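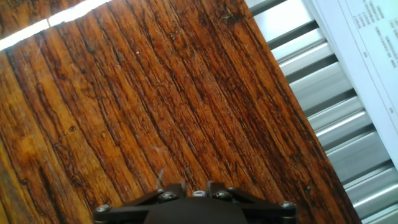

Monday, after lunch

Back on the wrist camera depth thing in Stumari. Over wood grain the plane fit keeps flipping between two answers, and I finally sat down with the logs. The dark streaks give the feature tracker loads to chew on, but they all run the same way, so it slides happily along the grain and calls that a good match. Great inlier count (808 on one pair!), useless pose.

Things I tried:
– Capped matches per grid cell. Helped a bit.
– Masked the gripper properly. The old mask was 3 pixels short at the screw heads, so they were getting tracked as part of the world. Oops.
– Threw out saturated pixels before the fit. The bright strip along the board edge had been dragging the normal over, and I'm pretty happy with this one.

The metal slats are still a pain. Repeating bars plus highlights, so the matcher hops over by one and nothing downstream complains. I want the Bririx planner to refuse a move when the pose covariance is that stretched out – right now it only looks at the mean. Ticket 39 is open for that, help yourself if you're bored.

Next: rerun the Jondale bags with the new mask, then merge to the Tamura branch if replay stays clean. Don't touch the filter gains till then, please!

Print this entry | E-mail this entry

Stumari workshop notes | Contact | Copyright Stumari | Back to top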